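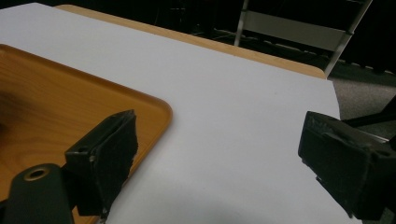 My students tell me, nearly every June, that a song is its tune and the rest is decoration. One of them put it on a feedback form in capital letters: MELODY FIRST, EVERYTHING ELSE CAN WAIT.

Chapter 4
Listening for the Bass

Well, I used to think so too! I spent years humming along to the top line of everything I owned and I couldn't have told you what was going on underneath it. Then I got hold of a live album by a band called Ustance (27 minutes long, no singer, terrible sound) and the only instrument I could hear properly was the bass. So I listened to the bass. By the second track I was hooked, and I've been a bit of a bore about it ever since.

In this chapter I want you to do the same thing, only with better recordings. We'll start with "Vedora," a slow piece at 110 beats per minute that feels much slower than that, and I'd like you to play it three times before you read on. Hum the bass line if you can. If you lose it in the middle section, go back to the start and try again (I still lose it there myself).

After that we'll look at how a bass player can change the mood of a chord just by picking a different low note. Keep your notes from Chapter 3 handy, especially the page on chord names.

4.1 Finding the lowest note

Start with the volume down.

27 shares
200 comments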